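How do you set out breakfast for guests who get up at different times?
Posted Jan 3, 2020 in Home & Table

My in-laws are staying with us in Iltmont and no two of them wake at the same hour. I've been putting everything out at once on our one smallish table, and by the time the last person comes down it looks like a yard sale. I'd love it to feel a bit special without me standing in the kitchen all morning. Do I lay every place the night before, or let people help themselves?

claduslow_baker
Just use paper plates. Works fine here.

skandgate2076
Oh, I feel for you! We had a full house for 2 weeks in August and I tried it every which way before I settled on something. What saved me was laying one place at a time and keeping the spare baking well away from it, on a tray in the far corner. When somebody finishes, you clear their plate, shake out the cloth and lay it again for the next sleepyhead - it takes no time at all, and everyone gets a fresh start.
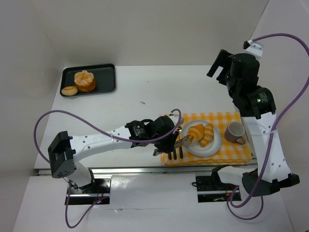 A checkered cloth does a lot of the work, I find, because even a plain white plate looks cheerful on it. Two croissants on the plate, mug to the right with the handle turned out where a hand can find it, cutlery on the left, and leave the middle of the table clear for the butter and jam. Don't fill the tray either. A couple of things on it is plenty, and you can top it up from the bread box as people appear.

Bíró
Agree with the one above, mostly. I'd still put the forks out the night before. Croissants go in the oven for a few minutes if they're from yesterday.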